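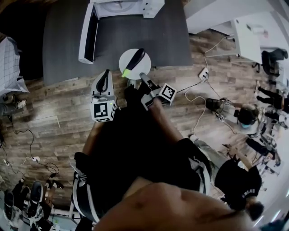

My side table next to the dark gray rug, desk at the back.

desari64
Hello all. I need advice for a small round side table. It has a white top and a slim base, and I want to keep it in front of the rug, near the open wood-look floor. My problem is that it feels too light. When I put a cup near the side, I am afraid for it. Should I glue felt under the base, or buy a heavier table? My budget is 30 dollars.

Yeoman_D
Felt will not make it heavier, it only saves the floor. Put the table fully on the rug, beside the white furniture. A rug holds a base much better than a smooth floor.

urkeck
I don't agree with Dennis. On a thick rug a slim base leans. I had mine on a rug for one winter and cleaned up tea two times. Keep it on the hard floor and put a flat weight on the foot.

desari64
Thank you both. The rug is thin, I think 51 cents would make it taller :) So maybe it does not lean. I will try both places.

F. Nisbet
More important for me are the white cables going over the floor from the desk to the power strip. Did you think to run them along the wall? I would fix this before any table. My mother fell over such a cable in July.

desari64
You are right, Fraser, I stopped seeing them. Is it okay to fix the power strip under the desk with screws? The desk is white and I don't want to damage it.

Yeoman_D
Use a cable tray with clamps. No holes needed.

urkeck
Clamps are fine if the desk edge is straight. I still prefer screws, short ones. Clamps get loose when you push the chair against them.

Yeoman_D
Mine did not move in four years.

desari64
I ordered the tray with clamps. For the table I will start with the rug, and if the tea goes on the floor I will write to urkeck.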